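Reviews > Bench Automation > Arm Accessories

Print this article | E-mail this article

Tusden Wrist Camera Kit: Bench Review

The Tusden kit adds a small color camera to the end of a tabletop arm. The box contains the camera module, two mounting brackets, a cable, a set of screws and a printed calibration target. The recording software, Prosska, is a separate download covered by the same license. Our unit came through Bastos, the distributor, with the standard lens fitted.

The module weighs 116 grams with its bracket. That figure matters on a small arm, where payload is already limited, and it should be entered in the controller before anything else is done. With the weight left at zero, our arm sagged slightly at full reach and the calibration would not settle. With the correct value it settled on the first run.

Mounting is simple. The short bracket sits close to the housing and gives the lower profile. The long bracket clears more of the gripper but catches the cable when the wrist turns far in one direction. We used the short bracket throughout and accepted the loss of view. On a low approach the arm's own housing takes up a good part of one corner, and it may cover the object being approached.

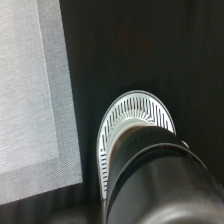 Prosska can mask the housing out of the recording, but the mask is fixed. It does not follow the fingers as they open and close, so it has to be drawn for the widest position. Anyone training on the recordings may prefer to leave the mask off and crop later. The mask is written into the saved file and cannot be removed.

The lens covers 70 degrees. A wider option is listed, but we did not have it. Exposure is automatic by default and is the weakest part of the kit. Over a black table it lifts the dark areas until a white dish or mug enters the view, then drops sharply. The change takes long enough to spoil a short reach. Manual exposure fixes this. The setting is under Device and not under Image, and it goes back to automatic when the camera is unplugged.

Focus is set by turning a ring and locking it with a small screw. The screw is soft. Use the driver that fits.
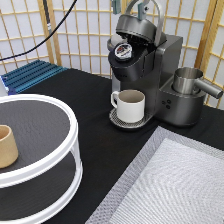 RIRCOMBE, October

The second part of the review used a coffee station: a single-serve machine, a plain white mug under the spout, a steel frothing pitcher, a turntable organizer and a gray tray. A fixed camera recorded the whole table while the Tusden unit recorded from the wrist. Prosska accepts both streams and writes them to one session.

Synchronization was good. Over long sessions the two streams stayed aligned closely enough that we had no cause to correct them by hand. Naming is less good. The software labels each stream by the order in which it was plugged in, so moving a cable swaps the labels. Write the names down, or set them in the configuration file, where they persist.

The pod holder is a fair test of close focus. It is glossy black, and the foil top of a pod is bright. With exposure locked for the foil, the edge of the holder was hard to find in the wrist stream. With exposure locked for the holder, the foil lost its print. A setting between the two was usable for placing a pod, with the fixed camera supplying the position of the lid. The brushed pitcher gave no trouble.

Fine weave is a known problem for small sensors, and results depend on distance. We had the cleanest edges with the wrist held still and the mat boundary close to parallel with the side of the view. Sharpening is on by default at level 3. We turned it off.

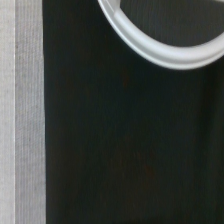 Wrist view: striped gray textile beside the dark work surface, white rim at top.

Table texture at this range is faint, and feature tracking had little to work with whenever the mat left the view. A patterned cloth would help, as would leaving the calibration target taped down in one corner.

The manual covers installation well and file formats poorly. Time stamps are stored in a side file that the manual does not mention. Bastos answered our question about it within a day and sent a field list, which should be in the download.

Recommended for arms with payload to spare, provided the user is willing to set exposure by hand. Owners of lighter arms should check the weight first. The long bracket needs a redesign.

Filed under: cameras, end effectors, recording software

Contact us | Copyright, all rights reserved | Back to top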